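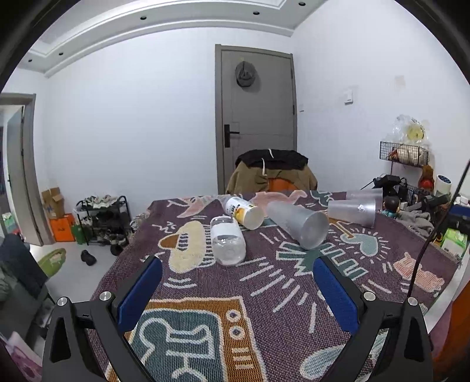
Music and Sound Archives

December 2019
Posted by Daranee Phromma, Savamdale Sound Archive

1/ The Savamdale Sound Archive has completed the first stage of its work on the Katen collection of ferry and river songs. This thread sets out what the collection contains, how it came to us and how readers may consult it.

2/ The collection consists of 647 recordings on open-reel tape, made along the river between Katen and Stisbridge. Most are of unaccompanied singing. A smaller number hold fiddle tunes, spoken verses and conversations between the singers.

3/ The tapes were made by Gisela Acuña, a schoolteacher at Katen who taught music to the lower forms. She had no formal training as a collector. Her notebooks show that she began by writing down the words her pupils brought from home, and bought a recorder when she found she could not take down the tunes quickly enough.

4/ The notebooks came to the archive with the tapes. They give the singer's name, the village and, in many cases, the person from whom the song was learned. One entry for a rowing song reads only: "Learned from her aunt, who would not sing it indoors."

5/ Songs of this kind were once used to keep time at the oars. By the period of the recordings the ferries had engines, and the singers were for the most part recalling what they had heard as children. Several say so on the tapes. Pace and metre therefore vary a good deal between performances of the same song.

6/ We have compared versions wherever the notebooks allow. "The Long Crossing" is the most widely recorded, with eight performances from four villages. The opening verse is stable. The later verses are not, and the Stisbridge singers place the drowning before the wedding, where all others place it after.

7/ Transfer of the tapes was carried out in our own studio by the Tsuchiya Fellow in sound preservation. Each reel was inspected, cleaned where necessary and played once at its original speed. No noise reduction has been applied to the preservation copies. Listening copies have been adjusted for level only.

8/ To date 400 recordings have been catalogued in full, with words, place and singer. The remainder have a short entry giving reel number and length. Full entries will be added as the transcriptions are checked.

9/ Transcription has been slow in places. The river dialect has several words for currents and landing places that do not appear in the printed glossaries. Where a word could not be settled, the entry gives the sound as heard, followed by a question mark. Corrections from speakers of the dialect are welcome.

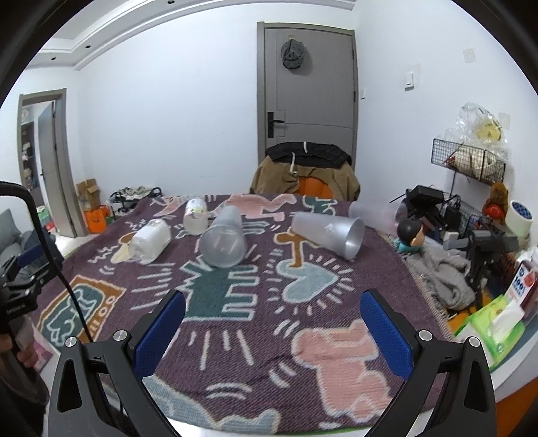 10/ Access. Listening copies may be heard in the reading room at Savamdale by appointment. Please quote the reel number when writing. The notebooks may be seen on the same terms, with the exception of two volumes now with the conservator.

11/ Permissions. The archive holds the rights in the recordings but not in every song text. We have written to the families of singers where an address could be found. At the request of relatives, a small group of recordings is closed to the public, and these are marked in the catalogue.

12/ Publication. A printed selection of 80 songs, with tunes and notes, is in preparation. The editors have chosen to print variant verses in full beneath each text. Proofs are expected in March.

13/ A correction to our earlier notice: the fiddle tune on reel 8 was listed as coming from Stisbridge. The notebook places it at Katen. The catalogue has been amended.

14/ Members of the public who hold letters, photographs or further tapes connected with Miss Acuña's work are invited to write to the archive. Please do not send original material by post before you have heard from us.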